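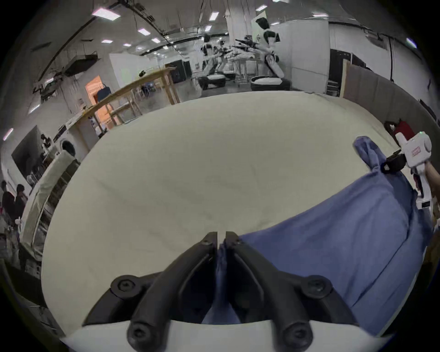 Review: Gruvus paired hand-held grippers for cloth demonstrations
June
By Hatem Lamrani

The Gruvus set consists of two hand-held grippers and the software that turns recorded hand motion into training trajectories. The method behind it is familiar: a person does the task directly, holding the same kind of end effector the robot will use, and a policy is trained on the recordings. No robot is needed during collection. I tested the set on cloth flattening and folding, where teleoperation has given us slow and jerky data.

We collected 48 demonstrations with four operators. Meriem Hajji trained the policy on our existing code, with no changes other than the action format. The comparison was a teleoperated set of the same size, on the same garments, collected earlier with our Arumugam leader arms.

Collection speed is the strongest point. A flatten-and-fold demonstration took around 4 minutes by teleoperation and well under one with the Gruvus pair. Operators also regrasped more often, and the policy learned to do so. After a missed pinch it tried again nearby, where the teleoperated policy usually carried on through the motion with nothing in the jaws.

Folding success improved modestly. Flattening improved a good deal more. Most of the remaining failures were double-layer grasps, where the jaws picked up the layer underneath along with the top one. Both policies made this error, and I would not expect a different collection tool to fix it.
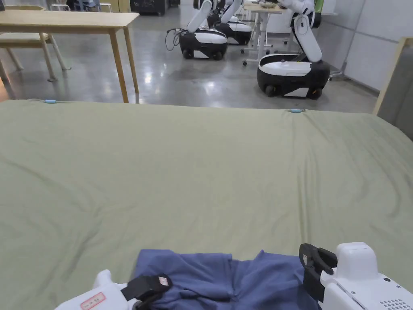
Pose tracking is the weak part of the set. The software estimates hand position from visual features, and drift grew when both grippers were close to a plain surface for a long time. It also has no means of noticing when the surface itself moves. In early sessions the grippers dragged the cover along with the garment, and the fold targets shifted with it. Two light-blue clips on the far edge of the green sheet are our remedy, and I recommend something similar to anyone working on a fabric cover. The manual does not mention it.

Calibration between left and right units has to be repeated after every restart. Weight is acceptable for short sessions, but our operators asked for breaks sooner than they did with the leader arms.

For groups already training bimanual policies on cloth, the set is worth buying. For rigid-object work with tight tolerances, the tracking error is too large in the current release.

Related
Arumugam leader arms: long-term notes
Lundalach fingertip pads on knit fabrics
Clurska trajectory viewer, second look
Filtering failed demonstrations before training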